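Our group picked surfaces because the other topics had gone. The brief asked us to choose a worktop finish for a small shared workspace, live with it for a while and report on how it behaved. We had pictured something grander, but there is a surprising amount to say about a fake stone tabletop if you are made to say it.

The shortlist came down to two finishes, Wandia and Peltach. Wandia is a pale beige with veins in it. Peltach is a flat mid-grey and has the personality of a filing cabinet. We chose Wandia, mostly on looks, and then wrote the selection criteria to match. The panels round the sides were left plain, in a smooth lavender-grey, on the grounds that one pattern per room is plenty.
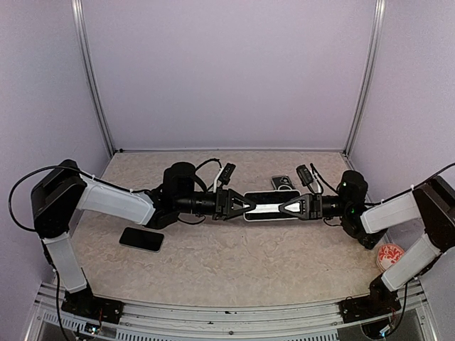 ### 3. Findings: surface and surroundings

**Colour.** The supplier's card says beige. Whether you agree depends on how near you stand and what is blocking the light. From further back the top reads as beige with veining. Close up, and especially in shade, it goes pinkish, then mauve, then a sort of brown that no one would order on purpose. We spent one whole meeting arguing about this and minuted it as "colour discussed".

**Contrast.** Plain walls were a good decision. The seam at the back is easy to find by eye, and pale items still show up against the top, though less well than dark ones. Van Leeuwen sells a matching patterned wall panel, which we priced and then quietly dropped.

**Marks.** A patterned top hides dirt. The brochure calls this a benefit. For anyone trying to inspect the thing it is a nuisance, as a scratch, a crumb and a bit of printed vein can all look the same until you run a fingernail over them. Our survey got 82 replies, and the commonest complaint was "can't tell if it's clean". The second commonest was about the chairs, which were outside our scope.

**Small parts.** Slim pieces get put down at the far border of the top and stay there. Shadow makes this worse. When something tall stands over the middle, the pattern beneath it turns to mud and the edges of the top do all the work of telling you where you are.

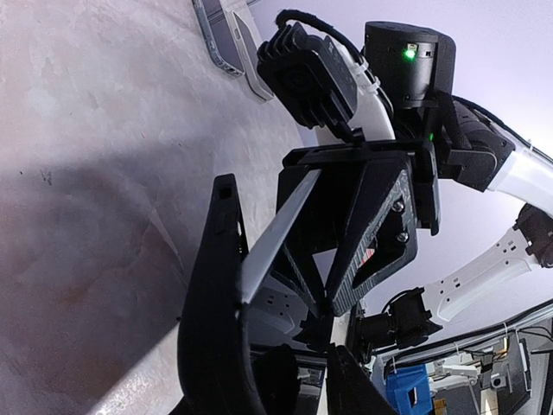
Liesbeth Geerts disagreed with most of this section when she read the draft. In her view a surface that changes with the light is doing what stone does, and Peltach would have shown every smear by October. She also thought we should have tested a matt sealant before complaining about shadows, and that "turns to mud" was not a measurement.

We have left the wording in but accept the point about sealant. A tin of Cunudier matt would have taken £3 out of a budget of £265, nearly all of which went on the top itself.

### 4. If we did it again

- Look at samples in shade as well as under the shop lights.
- Ask for a piece bigger than a playing card. The veins don't show their full range on anything smaller.
- Agree on the word for the colour before printing 100 survey forms with "beige" on them.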